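Chapter 7
Buying a Gripper Kit: The Trallix Two-Hand Set
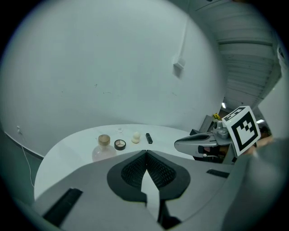 Perla Arellano would start with the price, and she says so in the first margin note: 2,854 dollars for the pair, before spare fingers, and did anyone ask what the fingers cost? Fair. Another 247 a set. We get to that in 7.3.

First the job. Small upright things on a smooth table. A bottle, a compact, a makeup sponge, a slim black tube. Easy for your hand, hard for a kit. The tube tips. The sponge squashes. Glass wants a light grip and the compact is low, so you come at it from the side.

What Trallix sells: two hand-held grippers, marker cubes, software, one year of support. What Skallia sells for less: same idea, no support. Keep both in mind thru the chapter.

Before you read on, write down
- objects you need to pick, smallest first
- how many tries per object (we use 30, Perla wants 100)
- who fixes it when a finger wears out

Terms for this chapter: grip width, marker cube, wear part, acceptence test. Section 7.1 takes grip width. Have a ruler handy.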